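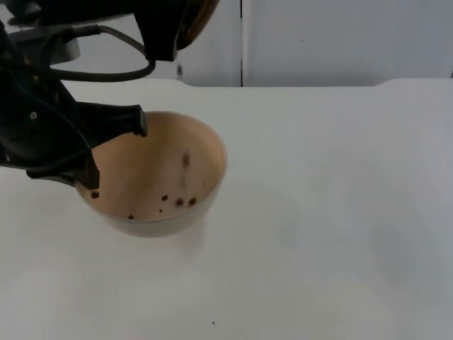 图1 碗

学生公寓剩饭情况调查
食品与生活课程小组报告,2024年6月

一、选题经过

开学初老师给了几个方向,包括校园饮水、外卖包装和食物浪费。我们组选了食物浪费,但没有做食堂。食堂剩饭的调查前几届已经做过,数据也比较全,再做一遍意义不大。组里有三个人住在Barkham公寓,平时自己做饭,对公寓厨房里的情况比较熟悉,于是把范围定为自己做饭的学生。

报告想回答的问题有两个。第一,剩下的饭菜主要是什么,最后去了哪里。第二,剩饭多少和哪些习惯有关。原来还打算比较不同专业之间的差别,后来发现各专业人数差得太多,这部分没有写进来。

二、方法

调查分为问卷、记录和访谈三部分。

问卷在Barkham和Segura两栋公寓发放,收回有效问卷257份。问卷内容包括每周做饭次数、几个人一起吃、用什么量米、剩饭如何处理、冰箱空间是否够用等。题目先在组内试填过一次,删掉了两道意思重复的题,又把“经常”“偶尔”这类选项改成了每周几次。

记录部分有31人参加,时间为三月的两周。参加者每天晚上在表格里写下当天做了什么、剩了多少、剩下的放在哪里。重量一般用厨房秤称,没有秤的人按“半碗”“一碗”填写,由我们统一换算。换算会带来误差,这一点在后面说明。

访谈对象为9人,从参加记录的人里选出,尽量包括剩得多的和剩得少的。每次访谈不到半小时,在公寓一楼的公共区进行,经同意后做了笔录,没有录音。

Yannick Perrin负责问卷的整理和录入,其他组员分担记录表的回收和访谈。录入时发现少数问卷前后矛盾,例如填了“从不做饭”又填了每周煮饭的次数,这类问卷没有计入有效数。

三、剩下的是什么

从记录表来看,剩得最多的是主食,以米饭为主,面条其次。蔬菜类排在后面,肉类最少。

米饭剩得多,原因在访谈里说得比较一致。煮一个人的量不好掌握,米放少了电饭锅底容易结一层硬皮,所以多数人习惯多放一些。有一位住在Segura的同学说,她每次都想着第二天做炒饭,但第二天下课晚了就在外面吃,隔天再打开盒子已经不想要了。面条的情况略有不同,整包挂面没有分份,下锅时凭手感抓,煮出来才知道多了。

蔬菜的浪费有一部分不发生在碗里,发生在下锅之前。超市的绿叶菜按袋卖,一袋一个人要吃好几顿,放在冰箱下层容易忘记。这部分严格来说不算剩饭,但参加记录的人不少都写进了备注栏,我们就把它单独列出,没有和剩饭合在一起计算。

调味料和蘸料也会剩。分量虽然小,但几乎都直接冲掉了,很少有人留到下一顿。

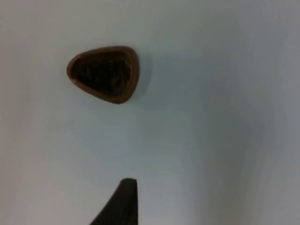
图2 棕色小容器,俯视

四、剩下的去了哪里

问卷里问到“最近一次剩饭最后怎么处理”,选“倒掉”的比例是39%,选“自己后来吃完”的多一些,其余为给室友、冷冻和记不清。需要注意的是,这是受访者自己的说法。记录表里实际倒掉的比问卷显示的要多,说明填问卷时人会倾向于选比较好的答案。

放进冰箱之后又倒掉的情况很普遍。访谈中提到的理由包括:盒子放在里面看不见;不确定放了几天;室友的东西压在上面;味道混在一起。Barkham的冰箱每层由不同的人使用,层高固定,大一点的碗放不进去,只能换成小盒。有些人嫌换盒麻烦,就把碗盖上保鲜膜放在台面上,到第二天就不敢吃了。

Segura的厨房新一些,冰箱也大,但倒掉的比例没有明显更低。我们原来以为冰箱空间是主要因素,结果并不支持这个想法。空间大了以后,东西放得更分散,反而有人忘了自己在另一层还放着半盒菜。

冷冻的人很少。会冷冻的几个人都是先把米饭按一顿的量分好再冻,吃的时候直接加热。他们在记录期内倒掉的米饭都很少。

五、量米和盛饭的习惯

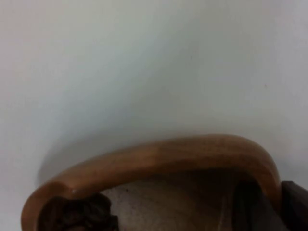
量米的方式对剩饭量的影响比我们预想的大。使用固定量杯的人,两周内剩米饭的次数明显少于凭感觉倒米的人。有人用杯子,有人用旧酸奶盒,工具本身不重要,重要的是每次用同一个。盛饭的工具也有类似的问题。访谈中有人说家里用的是长柄大勺,一勺下去就差不多是一碗,到了公寓还是照样盛。木柄的工具在公寓厨房里也常见到,如上图那样弯成拱形的大木柄,握的位置靠前还是靠后,手上的感觉会有差别,不太适合拿来估计分量。我们没有对此做测量,只作为后续可以研究的一点列在这里。

共用厨房还有一个影响。公用的勺子和量杯经常找不到,洗完不放回原处,临时换成别的工具,量就不准了。Barkham有一层的住户把量杯用绳子系在米桶上,从那以后没有再丢过。

两个人以上一起吃饭的,平均每人剩得比单独吃的少。一方面量比较好掌握,另一方面总有一个人愿意把最后一点吃完。不过一起吃饭需要时间对得上,考试周前后这种搭伙基本就停了。记录的两周没有碰上考试,所以这里的结果可能偏好。

六、几点小的尝试

记录结束后,我们请其中一部分人再试一周,每人选一个办法。办法有三种:固定用一个容器量米;剩饭当晚分份冷冻;在盒子上贴日期。

贴日期的效果最好。标签用的是普通纸胶带,成本很低。做到的人都说,打开冰箱就知道该先吃哪个。冷冻的办法有效,但需要冰柜里有位置,Barkham的冰柜经常是满的。固定容器的办法开始几天执行得不错,后来有人换了米的品种,新米吸水多,同样一杯煮出来的饭变多了,又剩下了。

试用期间还用到了一款叫Zedard的记录表模板,是上一届同学留下的电子表格,可以自动算出每周总量。模板里的单位是克,和我们手写表上的“半碗”不一致,录入花了不少时间。如果以后有小组继续做,建议一开始就统一单位。保鲜盒是在Loda超市一起买的,大中小三种,实际用得最多的是中号。

七、误差和不足
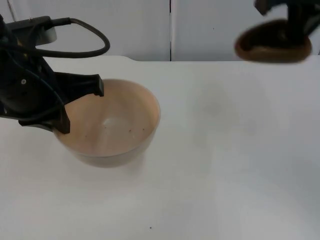 剩饭量换算是误差的主要来源。记录表里的“一碗”没有规定碗的大小,而每个人用的碗不一样,有深有浅,盛到什么位置算一碗也没有说清楚。比如上图白色桌面上的那种圆碗,盛到碗沿和盛到一半,都可能被填成“一碗”。我们用组内三只常用碗的平均重量来换算,得到的只是大概的数。如果重新做,应该给每位参加者发同样的碗,或者要求全部称重。

其次,参加记录的人都是自愿报名的,本来就比较关心这件事,剩饭可能比一般人少。有两位同学在访谈里承认,知道要填表以后做饭会少放一点米。记录本身改变了行为,这一点很难避免。

再次,问卷只覆盖了两栋公寓,都在校园东侧,离超市近,买菜方便。住得远的同学一次买得更多,情况可能不同。周末回家的人也没有单独分开,他们周五清冰箱的习惯会让当周的数据偏高。

八、小结

根据问卷和记录,两栋公寓中自己做饭的学生剩得最多的是米饭。量米方式、是否和别人一起吃,与剩饭多少的关系比较明显,冰箱大小的关系不明显。剩饭放进冰箱后没有再吃,是最后倒掉的常见原因。

对公寓管理方面,我们提了两条建议:在每个厨房放一卷纸胶带和一支笔;每层配一个固定的量杯。两条都已经写成邮件发给公寓前台,写这份报告时还没有收到答复。

问卷全文和记录表空白样张见附件一、附件二。访谈笔录按约定不公开,需要核对的话可以和小组联系。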